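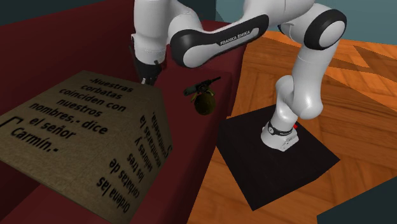

Notes from the open day at the Maridholm upholstery works, written on the train back so excuse the state of them.

Got there just after 10. Walk from Drodach station is signed as 18 minutes, took me nearly 31 with the hill and a wrong turn by the canal. No bus in January. Car park half flooded, glad I hadn't driven.

Free entry, sticker on your coat, tea in the canteen. Groups of eight go round together. Mine was mostly retired couples and a student who wanted to know about horsehair and got a very long answer.

**Frame shop first.** Cold, loud, smells lovely. Beech for nearly everything, a bit of birch ply for the curved backs. They still dowel and glue the corners and then add a block behind. One old frame was on a trestle with the back rail sawn through so you could see the joint – very useful, I'd been guessing at this on my own settee for months. Offcuts go in the boiler. I asked if you could buy a bag and was told no, then given one anyway.

**Springs.** Two methods on show. Serpentine springs for the ordinary range, hand-tied coils for the Ross, their dearest model. The tying is slow work. Each coil lashed front to back, side to side, then both diagonals. We were allowed to try a knot. Mine slipped. Second go held, sort of.

Webbing too – they stretch it tighter than I'd have dared. You should be able to drum on it. Mine at home sags like a hammock, so thats one job for the spring.

**Cutting room.** Warm at last. Long tables, huge rolls on racks behind. Velvet has to be cut with all the pile running the same way or one cushion looks a different colour to its neighbour. Obvious once somebody shows you. The reds are worst for this apparently, and they fade badly near a south-facing window, so they suggest turning cushions every month and pulling the blind on bright days. Leather is upstairs, shut for the day, something about the floor.

Olulia is the new fabric range. Wool mix, a bit scratchy to my hand, good heavy feel though. Took five swatches, meant to take more but there was a queue building and I was holding everybody up. No prices on them, annoying. You have to write in.

**Sewing.** Best part for me. Piping made on the bias, so it goes round corners without puckering. The machinist did a box cushion while we watched and hardly looked down. Zip goes in first, before the sides are joined. I have been doing it last. Explains a lot.

Lunch: cheese roll, soup gone by the time our group came through. Go early if you want soup.

Then the seconds shop, across the yard. Footstools mostly, a few odd armchairs, one two-seater with a pulled seam already sold. Remnants in bins by weight. Bought a length of green cord for the piping and some tacks. Cash only in there, card in the canteen, bit daft.

Missed the restoration talk at 2 as it was full. Put your name down when you arrive, the list is by the canteen door and easy to walk straight past.

Would go again. Wear thick socks, frame shop floor is bare concrete and you stand on it for ages. Toilets are back by the enterance only. Last train I could sensibly get was the 4.18, and it was late.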